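From: Selvaraj Selvanayagam
To: uniyal-planning
Subject: Re: [uniyal-planning] Grasp point jumps on thin objects

On Thursday, Marlene Vachon wrote:
> With the Wustgate segmenter I get a stable mask, but the grasp
> point moves along the object between frames. Is this the planner
> or the mask? My queue length is 200.

Hello Marlene,

I see the same effect with the flower task. Two views from the wrist camera:
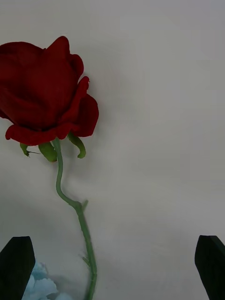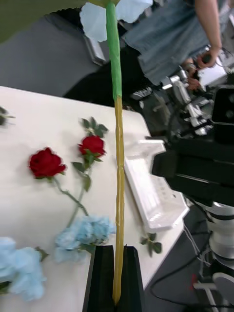

My opinion is that the mask is fine and the problem is in the scoring. Uniyal takes the skeleton of the mask and gives each point a score from local width only. On a thin stem all points have nearly the same width, so a little noise decides the winner. The rose alone on white should be the easy case, but its stem bends to the right and has two small spurs, and each spur makes a false branch in the skeleton. I now prune the short branches and add a cost for distance to the last chosen point. The patch is in issue 2213. Please set the queue to 900 also, because with a short queue the old point is lost too early.

One question is still open for me: should the cost be reset after a failed plan?

Regards,
Selvaraj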